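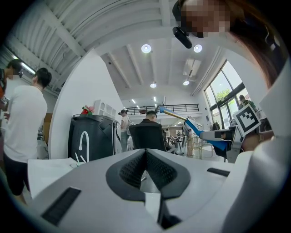

Page 3 of 23

Skarnville Neighbors Help Board > Home and Garden > Sourdough that won't rise

Kulsoom Mirani
Hello everyone, I hope this is the right section! I've kept a rye starter going since May and it bubbles up nicely in the jar, but when I bake with it the loaf comes out flat and heavy, a bit like a paving stone. I use 50 grams of starter for one small loaf and leave the dough on the counter overnight, then bake it first thing. My kitchen gets pretty warm (77 degrees most evenings, we're right over the bakery's ovens, which I know is funny). My mother-in-law says more flour, my sister says less. Should I be kneading longer, or is the starter no good?

Tipene Brunton
Your starter sounds fine to me, so please don't throw it out! At 77 degrees a dough left all night has very likely gone too far. It puffs up while you're asleep and then sags, and by breakfast there's not much strength left in it. I'd mix it in the morning on a day you're home, and when it has grown by half and looks a little domed, shape it and put it in the fridge until you want to bake. I did the overnight counter thing all last summer and fed a lot of flat bread to my brother's chickens, who were very nice about it. Also, how much of the flour is rye? Mostly rye will always be lower and denser, and kneading won't change that much.

Lajos Tóth
get a bread machine

Viktória Virág
I agree with Tipene about the fridge. If you really do need to leave it out overnight, cut the starter down to 23 grams and use cool water from the tap. Mine takes more than 3 hours longer that way. And let the loaf cool all the way before you slice it, even though it smells so good, or the middle goes gummy.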